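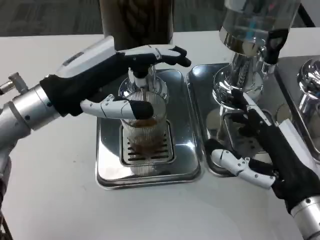
3. Teleop demos, two hands (coffee station)

Left hand on the dispenser head, right hand braces the machine body. Brace FIRST, then press. Glass stays on the tray grate.

- operator moves slow, no corrections mid-press. If you fumble, scrap the take
- we want 70 good takes per task, Aoun set had 1000 but lots of junk
- thumb close to the glass rim = ok, pushing the glass = not ok
- log both wrists plus fingers, same clock (see Matei notes, sec 2)

Kinesthetic teaching: you move the arm yourself. Fine for one arm, akward for two. Why? Think about it for lab.

Reading: Hulme handout, teh part on time alignment. Questions to Roxana Grecu.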